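Progress report to Gandis, gripper comparison, second period
Prepared by Oľga Vondráček, Worel

Thank you again for your patience over the summer, and for the kind note about the spare fingers. We are now well into comparing the Etel and Živković finger sets, with 302 trials logged.

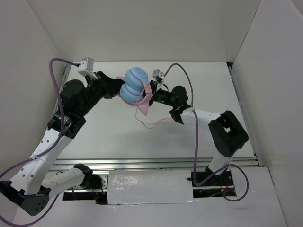

Soft items have taken most of our time. A plush toy held up between both arms, with a thin cord dangling from it, asks a lot of the finger pads, and we have 13 such items on the list (three still to do).

We also changed the pad material once, in November, and repeated the early trials so the numbers stay comparable.
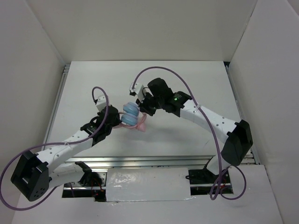
Cable routing is our other open item. The purple camera cables are tied to the forearms and still swing in wide loops near the bases, so we would like to shorten them before the next round, budget allowing!

Last updated: November
Contact: Oľga Vondráček, Worel | © Worel | Back to top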